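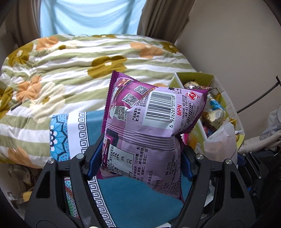

**Notebook / Trail & Shore Program / Wayfinding**

January 2018

Lesturham coast path, winter check of the route posts and the two tide boards. Notes written up the same evening from the damp book. Page numbers in brackets refer to the damp book.

**Purpose**

Decide which posts need replacing before the season, and get one more set of readings on the post coating. Secondary: see if the walking times printed on the visitor leaflet still hold after the cliff section was moved inland in September.

**Route and conditions**

Started at the Flumport slipway, walked north to the Fidgate car park, returned by the inland lane. Wind onshore and steady all morning, light rain for the first third. Ground soft, standing water in both dips past the old lime kiln. Low water fell late morning, so the beach variant was open in both directions.

**Distances (wheel)**

| Leg | Leaflet (m) | Wheel (m) |
|---|---|---|
| Slipway to lime kiln | 1450 | 1474 |
| Lime kiln to bird hide | 600 | 647 |

The first leg is within what I would expect from the wheel on shingle. The second is not. The extra length is the new inland loop, which the leaflet map shows but the leaflet table does not. Table needs correcting. No need to touch the map.

The wheel was calibrated on the tape in the yard before leaving. It read slightly long on gravel the last time we did this (p. 12), and I did not repeat the gravel test.

**Walking time**

Slipway to bird hide took me 21 minutes on the second pass, no stops, ordinary pace, boots, small pack. Leaflet says 25. I would leave the leaflet figure alone. Most visitors stop at the kiln, and a family with small children will be slower than the leaflet whatever we print.

The beach variant is quicker on firm sand but the exit steps were greasy with weed. The variant should not carry a time at all. It depends too much on the state of the beach, and the last stretch is closed for a good part of every tide.

**Posts**

There are 19 posts on the section. Results:

- Post 3: leaning seaward, moves by hand. Backfill washed out on the low side. Reset with more stone, no new post needed.
- Post 7: cap missing, end grain open and dark. Probe went in 14 mm. Replace.
- Post 8: sound. Arrow disc faded to the point where the color cannot be told apart from the long-distance route disc. Replace disc.
- Post 11: sound, but now points at the old line of the path. Turn it, or move it to the near side of the gate. I prefer moving it.
- Post 16: cracked from the top bolt down. Probe 6 mm. Watch, recheck in spring.
- All others: probe under 3 mm, discs legible at ten paces.

The probe is the spring type, same tip as last winter. Readings taken at ground line on the seaward side, three per post, highest one recorded.

**Coating test**

Three finishes went on spare posts behind the hide: (A) plain oil, (B) the thin stain we have always used, (C) the Kravchuk two-coat, applied in dry weather indoors and left a week before planting.

A has gone gray all over and feels rough. Water no longer beads. B is patchy, worst on the windward face, still beading on the lee side. C is intact on the faces but has lifted at the top edge where the cap was fitted before the second coat had hardened. That is a handling fault and tells us little about the product. I would repeat C with the cap left off until the coat is hard, and drop A.

Moisture meter readings were taken but I do not trust them. The meter gave different numbers on the same spot a minute apart, and the pins were salty. Logged on p. 31 and marked as void.

**Tide boards**

Slipway board: hinge stiff, card legible, right month showing. Inside face of the window has condensation along the bottom edge. Drill a second drain hole.

Fidgate board: card is last month's. Swapped on the spot with the spare. The board faces the parking bays, which means walkers coming up off the beach see only the back of it. It was sited there so people would read it before setting out, and that still makes sense, but a short notice on the back with the word CLOSED and a space for times would cover the other direction. Sketch on p. 33.

Both boards give times in local time. The leaflet does not say which time it uses. Add one line.

**Other observations**

Boardwalk past the second dip: wire mesh loose at two boards, staples pulled. A boot toe would catch in it. Taped down for now, and the tape will not last. First job on the list.

Bird hide: door closes, latch works, bench dry. The species panel has slipped in its frame so that the bottom row of text is hidden. Needs one screw and a spacer.

Kiln panel: the paragraph on coastal shipping is set too small. I could not read it comfortably at the distance the railing keeps you. If it is reprinted, cut the text by half and leave the drawing as it is.

Car park counter: battery low warning showing. Data downloaded before changing it. The count file has a gap that starts before the warning, cause unknown. Do not use this month's total in the annual sheet until somebody has looked at the raw file.

**To do**

1. Mesh on boardwalk, staples and the wider washers.
2. Order one post, one cap, two arrow discs (one is a spare).
3. Reset post 3, move post 11.
4. Leaflet: correct the second leg, add time zone line, remove time for the beach variant.
5. Slipway board drain hole.
6. Back notice for the Fidgate board.
7. Repeat coating C with cap off. New test post next to the old one, same facing.
8. Clean meter pins in fresh water, check against the block before next use.

**Open**

Whether the inland loop should become the signed main route all year, with the beach marked as an option only. The posts as they stand suggest the opposite. Changing it means new discs from post 8 to the hide and a new line on the map. Left until the spring recheck of post 16.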